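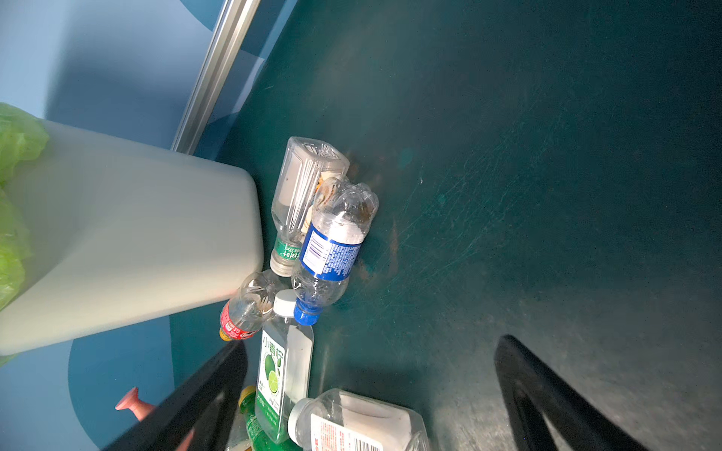 Last updated: March

My brother-in-law sent me a link to Costix at 11 p.m. with the message "free money, you're welcome." I've been hearing that phrase from him since we met, and so far the money has always cost me something. But I had a slow month coming up and a car that needed tires, so I signed up to see what the catch was.

If you haven't run into it, Costix is a cash-back app. You shop, you take a picture of your receipt, and it gives you points. The points turn into dollars. The front page has a big cheerful line about what "the average active member" earns in a year, and I spent a while looking for what "active" means. It's in the help section, under a heading about account status. An active member is one who redeemed in the last quarter. So the people who gave up don't drag the average down. I would also look pretty rich if you only counted the days I got paid.

I gave it 16 weeks. I scanned everything: groceries, gas, the pharmacy, a sad hot dog from the gas station in Bomville. At the end of it I had 1,769 points, which sounded great until I opened the redemption page. Those points came to $5 and change, and the smallest cash-out is $25. You can get your money sooner if you take it as a gift card to one of the stores on their list. I don't shop at any of the stores on their list.

The part that bugged me more was the bonus offers. Every week there's a row of products that pay extra, and by week three I was standing in the aisle at Trandside Market holding a bottle of fancy iced tea I didn't want. It was $3.49. The bonus was worth 70 cents. I put it in the cart anyway, and then bought it again two weeks later for the "streak." I went back through my bank statements afterward and added up the stuff I'm sure I wouldn't have bought otherwise. I came out $38 behind, and I'm probably being easy on myself.

I wrote about this in the comments of a frugal living group and got an earful. Orestis Kontogiannis, who runs the group, says he clears enough every year to pay for his Christmas shopping. I asked him how and he was nice enough to send me a long answer. He has a household of six, he stacks three apps on every receipt, he never touches the bonus offers unless the item is already on his list, and he sits down with it every evening after dinner. Fine, I believe him. I also did the division on the hours he gave me, and I'd make more raking my neighbor's yard.

Then there's the question of what they do with all those receipts. The privacy page says purchase data may be shared with "partners." I emailed to ask who the partners were. I got a reply signed Rana telling me that my privacy is very important to them and giving me the link to the privacy page. I wrote back. Same link.

My friend Paavo Ruotsalainen thinks I'm being a crank. His point is that the grocery store loyalty card already knows everything I buy, so why not get paid twice for it. I don't have a great comeback to that. I still use the loyalty card, mostly for the gas discount, and I never read the terms on that one either.

A few people have asked if I have a referral code. I do, the app gave me one on day one, and it pays better than scanning ever did. I'm not posting it. If you see a glowing review of one of these apps, scroll down and check for a code before you believe the numbers.

I deleted the app last night. It offered me 200 points to stay. The tires are going on the regular budget, one pair now and one pair in the summer.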